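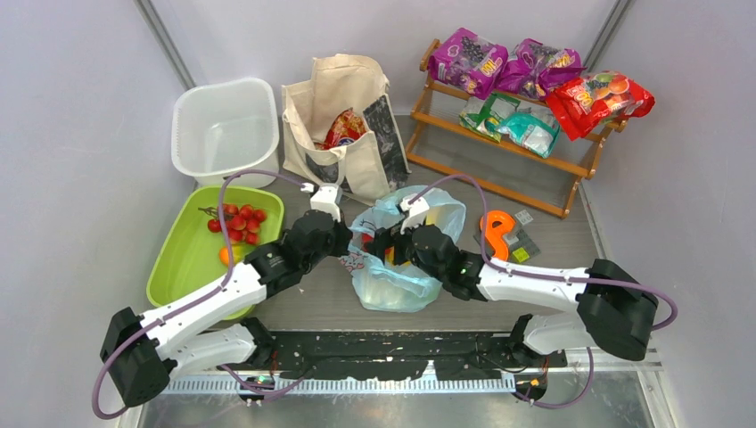 Speaker notes, Prastville session on collecting examples
Slot is 27 minutes including questions. Slides are plain, so keep talking through them.

SLIDE 1. Title
Say who we are: Trorell, small group, two-arm tabletop work. The talk covers how we gather examples for the grocery tasks. Training gets one slide near the end. If people want the model details, send them to the Ferkis write-up.

SLIDE 2. The setup
Two arms on a front rail, walls on the other three sides, dark floor. Grippers meet over the middle. Say that the reach overlap in the center is where most of our tasks happen, and that we pick tasks to fit it.
Point out the cables. They loop outside the arms. Early on we had them inside and lost a lot of episodes to snags. Someone always asks about this.

SLIDE 3. What goes in the box
Snack bags on the wooden shelf, tomatoes and a small orange fruit in the green tray, a tote against the back wall, an empty basket, a plastic bag between the grippers. All ordinary things. We buy them at the store down the street and replace them when they wear out. Tomatoes last 2 sessions if you're lucky. We stopped using fake fruit because it slides differently and the stem doesn't pull.

SLIDE 4. Why bags
Spend time here. A bag never has the same shape twice. The opening moves when you touch it. One arm has to hold an edge while the other works, and the operator has to decide which edge. Two good operators will choose differently, and both choices go in the data. We used to ask everyone to do it the same way. The policy got worse at any bag that landed in an odd position.

SLIDE 5. One episode
Operator reads the task card. Resets the objects. Starts recording, does the task, stops, marks it good or bad. Bad ones stay on disk with a short note. Do not skip the note. "Dropped it" is not enough; write which arm and at what point.
We aim for short episodes. If an operator is stuck, they end it and start again.

SLIDE 6. Resets
This is the slide people take photos of. The reset is half the work. Our first batch was 165 episodes and the tray was in the same place in almost all of them, because putting it back there was easy. The policy learned the place and ignored the tray. Now the Baloch script prints a layout before each reset and the operator follows it, even when it looks silly. Extra items stay on the floor on purpose. They are not part of the task and the arms have to work around them.

SLIDE 7. Operators
4 people, rotating. Shoulders get tired before hands do. Break every hour. New operators practice a full day before anything they do is kept.
Mention that speed went up when we stopped posting a speed chart.

SLIDE 8. Checking the data
Watch a sample of every session at double speed. Look for pauses at the start, hands that hover, and tasks marked good that were not. Trim the pauses. We found that long pauses at the start teach the arms to wait.

SLIDE 9. Training, briefly
Same recipe as the write-up. More layouts helped more than more episodes of one layout. Do not give a percentage, the comparison was small. Skip this slide if behind.

SLIDE 10. Still open
Thin bags that cling to themselves. Vine tomatoes coming off the stem partway. How many bad episodes to keep. Ask the room what they do about the last one.

Likely questions:
Why not simulate it? We do for the rail and the arms. The bags in simulation don't behave like the ones we buy.
Can we have the layouts? Yes, the script goes out in October.

Contact the Trorell data group | © Trorell | Back to top
This site uses cookies to remember your settings. Accept | Manage choices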